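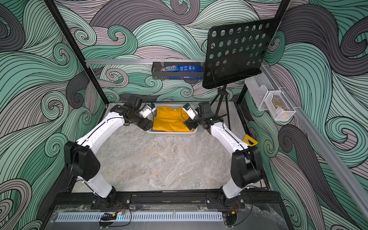
**How many pairs of shoes should I budget for on a run from one end of the country to the other?**

Two pairs if you're lucky with your feet, three if you want to swap a damp pair for a dry one and still have something decent for the last week.

---

**mudlark_jo**

Right, that's the question from my last thread dealt with (thank you all, three pairs it is, my bank account weeps). New thread as the old one had wandered off into toenails.

So I'm doing it in May. 775 miles, south to north, on foot, pulling a cart. I've done plenty of marathons and two multi-day things, but nothing over a week, and never on my own with all my kit behind me. I've pencilled in a rest day at Cerkthorpe, as there's a campsite with a drying room and a chippy, and after that I've got very little planned beyond a line on a map.

What I'd like to talk about is the cart. I've got a second-hand Pronance, the single-wheel sort with the hip belt, and I've been dragging it round the lanes after work. Uphill it's lovely. Downhill it shoves me in the back like a toddler in a supermarket queue. Is that just what they do? Or have I packed it wrong?

---

**Old Plodder**

You've packed it wrong, I'd bet. Everyone puts the heavy stuff at the back the first time. Get the water and the stove over the wheel, or even a touch in front of it, and put your sleeping bag and clothes at the tail end. Then go and find a proper hill and try again.

Also check the arms aren't set too short. Mine had slipped two notches without me noticing and I spent a whole morning swearing at it.

---

**kestrel57**

I'll be the miserable one. Don't take a cart at all! I did the same trip with a rucksack and I was so glad of it every time I met a stile. You can't get a Pronance over a stile on your own without unpacking it, and you'll meet a lot of stiles unless you stick to roads the whole way, and the roads are horrible.

---

**mudlark_jo**

Kestrel, I did wonder about stiles. My plan is mostly lanes and old railway paths, with some unavoidable A road up north. My back won't take a rucksack for that long, I tried it last year and was walking like a prawn by day four.

Plodder, I've just been out to the shed and yes, the water was right at the back. And the tins. I am an idiot.

---

**Old Plodder**

Tins?!

---

**mudlark_jo**

I like peaches.

---

**brambleandbriar**

Let her have her peaches. I took a jar of pickled onions through three countries.

On the cart or rucksack thing, I've done both and I don't think kestrel's being quite fair. A rucksack changes how you run. Even a light one. By the second week I wasn't running at all, I was shuffling with my head down looking at my feet. With the cart I could still get along at a jog on the flat, and I could stand up straight and look at things. You do lose time at gates. I found I didn't mind, it was a breather.

---

**kestrel57**

Fair or not, I finished mine in fewer days than you did yours, bramble :) And I never had a puncture.

---

**brambleandbriar**

You also never had a dry pair of socks, if I remember your blog!

---

**hill_and_dale**

Coming at this from the other side, I've never done the whole length but I've sailed a fair bit single-handed and the packing is the same headache. Stuff you need in a hurry goes on top, always in the same place, and you practise finding it in the dark. Waterproof, torch, plasters, something sweet. I have a little drill where I shut my eyes and see if I can lay hands on each one. My family find it very funny.

How are you for sleep, Jo? Tent every night, or are you treating yourself?

---

**mudlark_jo**

Tent mostly. It's a Brirnent one-man, which is snug (coffin-shaped, my sister says, thanks sis). I've budgeted for a proper bed once a week, and a couple of people from the charity have offered floors, which is very kind of them.

I should have said I'm raising money for the local hospice, who looked after my dad. I haven't set a huge target. I find asking for money much harder than the running, to be truthful. I've posted the link twice and felt sick both times.

---

**Old Plodder**

Post it more often than that. People mean to give and then the kettle boils and they forget. I put mine up every evening with a picture of whatever I was eating and the money came in steadily. The pictures of views did nothing at all, it was the beans on toast they wanted.

---

**tarmac_tess**

I'm going to disagree with the daily thing, sorry. I followed somebody last year who posted the link every night and I muted them by the end of week one. I'd say write something worth reading every few days and stick the link at the bottom. I gave far more to the woman who wrote two long funny posts than to the bloke with the nightly nag.

---

**Old Plodder**

I may have been that bloke.

---

**tarmac_tess**

Oh no. Were you the beans?

---

**Old Plodder**

I was the beans.

---

**tarmac_tess**

Well, the beans were good. It was more the link. I'll get my coat...

---

**hill_and_dale**

What daily distance are you planning, Jo? I don't think you've said.

---

**mudlark_jo**

Twenty-five miles on a good day, less when it's hilly, with the odd day off. I know that sounds tame next to some on here. I've got the time booked off work and I'd rather get there in one piece.

---

**kestrel57**

Not tame at all, that's sensible. I was doing more than that and my shins have never forgiven me. The one thing I'd change is your first three days. Halve them. You'll be fizzing with nerves and you'll feel brilliant and you'll want to belt along, and then day five arrives and everything hurts.

(Still think you should ditch the cart.)

---

**brambleandbriar**

Agree with every word except the brackets.

---

**nine_lives_nell**

Hello, lurker popping up. Food question, as I'm doing a shorter one later in the summer. What do people eat for breakfast when they're camping and it's pouring? I can't face porridge when I'm cold and I end up setting off on nothing.

---

**mudlark_jo**

Nell, cold rice pudding out of the pot! Or malt loaf with a slab of butter. I buy it the evening before and keep it in the tent porch. Last time I got to Işık, which is a Turkish café near the start of my old training route, at half past seven in the morning, soaked to my knickers, and they did me eggs with peppers and so much bread I could barely get up again. I think about those eggs a lot.

---

**hill_and_dale**

Malt loaf gets my vote. I've eaten it at the helm at four in the morning with spray going down my neck and it was still nice.

---

**mudlark_jo**

Update! Took the cart up the big hill behind the reservoir with the water over the wheel and the arms let out one notch. So much better. It still nudges a bit on the steepest part but I could jog down without feeling I was being chased. Ninety minutes out, no rubbing from the belt either. I did have one gate I couldn't get through, and a very patient man with a spaniel lifted the back end for me, so kestrel can have half a point.

Peaches are staying. I've cut down to two tins.

---

**kestrel57**

I'll take the half point. Which side did you put the stove? Mine used to rattle like mad whenever I had it next to the pans.

---

**mudlark_jo**

Left, wrapped in my spare fleece. Not a peep out of it so far. I'm going out again tomorrow with the tent on as well, so I'll report back on whether the whole thing tips over.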